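gripper trouble, a thread. long day, bear with me

Rack job at Gemport, padded fingers on, just before it all went daft
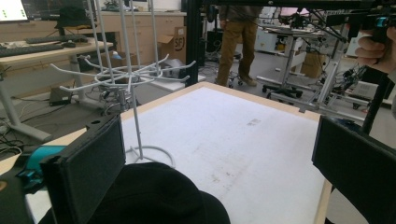 So the job is hanging stuff on the hooks of that white wire rack. Simple on paper. Fingers close, lift, move over, let go.

Except the left finger stopped stopping. Told it to close to 40 and it went to 60 and kept pushing. No alarm. Nothing in the log either, which bothers me more than the squeeze tbh

First thought was the pads. Swapped them for new Hullex ones, same again. Second thought was me being thick. Also checked. Not this time

2/ Force limit is meant to cut in way before that. Went through the settings and the limit had gone back to the default after the Flallunon update in October. Default is 89. EIGHTY NINE. We run it at 52 for a reason

so every unit that took that update and got restarted since is probaly sat there with the wrong number. If you've got one, go and look now. Before you put a hand anywhere near it

3/ nobody hurt. one bent hook and a cross email. But we do reach in between the fingers to clear things, everyone does, and I'm not having that with the limit off

Rules here till its fixed: hands out unless the power is off at the wall. Not paused. Off. Paused still holds pressure, found that out at lunchtime

4/ Wrote to Rajput support at 4pm, got the auto reply. Will post what they say

Setting 52 back in by hand works but it didnt survive a restart so check it every single time you boot

right, going home. rack's still wonky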